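Carys Cadwaladr has ridden the coast route from Pillcombe to Kekirholm twice, and she would like people to stop calling it life-changing. "It's a road," she says. "Parts of it are quite a bad road."

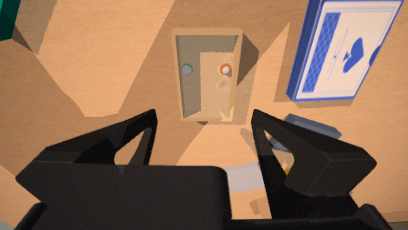 A tray on the tabletop.

Her log gives 2,791 miles for both trips. I asked whether she trusted the figure. "No. I changed tyres halfway and never reset the computer."

She is just as doubtful about kit. Her Warrier tourer is steel, heavy and, she says, no more comfortable than the bike she had before. Remzi Ertürk, who rode the second trip with her, paid £200 for a saddle and sold it for £40. "Everyone told me it would break in," he says. "When?"

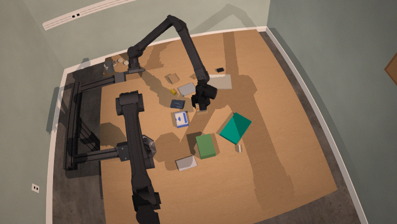 The 100-mile day

Clubs love it. Cadwaladr did one, into Plikside, and remembers the last hour as a row of hedges. "I'd sooner do half that and eat a proper lunch."

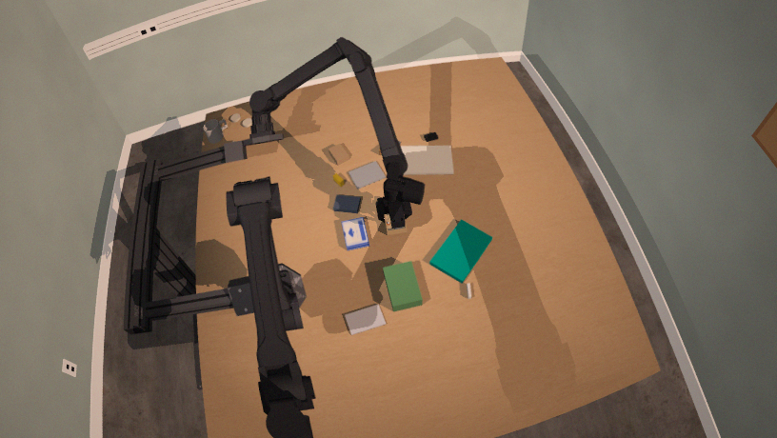
Ertürk disagrees, up to a point. He liked arriving late, with the campsite quiet and the chip shop still open. Would he do it again in November, as the Kekirholm tourist people suggest? "Have they been there in November?"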